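Search this site
Type and press enter

Visit report: Trument demonstration kit at Dallirach
Posted 9 Jan 2019 by the site editor
12 shares | 0 comments

Dallirach opened its workshop for a day to show the Trument kit, a hand-held gripper set for recording manual tasks and replaying them on robot arms. We went to see whether it would suit soft goods. Our own trials in June used the Kröger glove, and handled fabric badly.

The kit comes as a pair of grippers with chargers and a calibration board. Each gripper has a camera, and position is taken from printed square markers. The supplier quotes 50 recordings per battery charge and a set-up time of 12 minutes. Neither figure was tested during the visit.

Software is supplied by Driritz. Sessions are stored locally and exported as one folder per task. The basic licence covers 400 sessions, after which blocks of 165 can be added. Export to our existing format needs a converter that was promised for June.

The afternoon was given over to garments. Cloth is a fair test: it folds over itself, hides its own edges and gives the fingers very little to close on. Visitors could stand close to the work and ask questions between tasks.

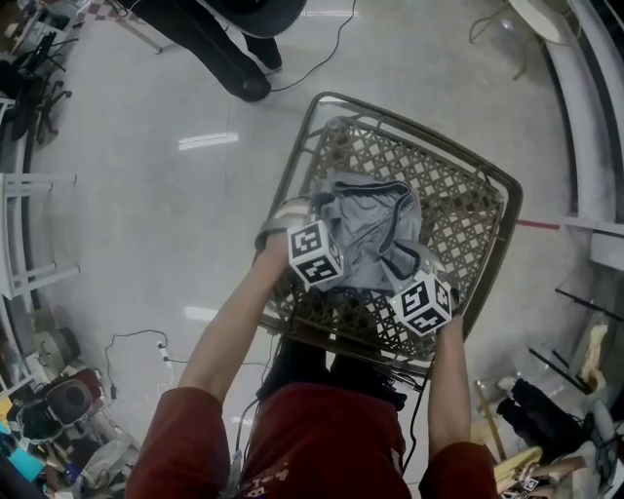
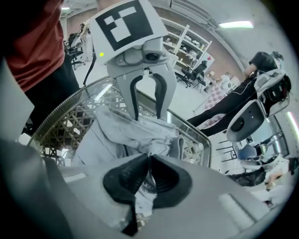 Grey garment: in the basket, with marker cubes on the hands (first); held in the fingertip pads of a gripper (second).

Points to follow up

Spare finger pads are sold only in sets. We asked for a price for single pads and for the expected life on denim and towelling.

The manual covers rigid objects in detail and gives one page to fabric. Dallirach will send its own notes.

Loan of a kit is possible for 12 days, with the deposit to be agreed. Our request has gone in.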